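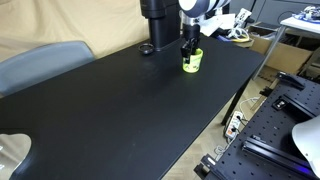

22 Jan 2018

Slept badly again and got up at 4 to finish the Tavel chapter. The book is due back at the library and I still have 30 pages to go. It's slower than his first one, mostly letters between two brothers about a land sale, but I've stopped wanting to skip. I read until it got light. I want a small cup for the hall shelf, to keep pencils in while I read, something bright like the yellow-green one on the black table, with a darker band or pattern around the middle. Mine are all brown.

Catalina Farías called after lunch about the reading group. We've lost 3 people since November - two moved, one just stopped coming - and she wants to switch to short stories. I said fine. Nuala Quinlan won't like it, she has been pushing the Mac an tSaoi poems for months.

Paid the heating bill, 122 dollars. Soup for dinner. Need to buy stamps and write back to Nuala tomorrow.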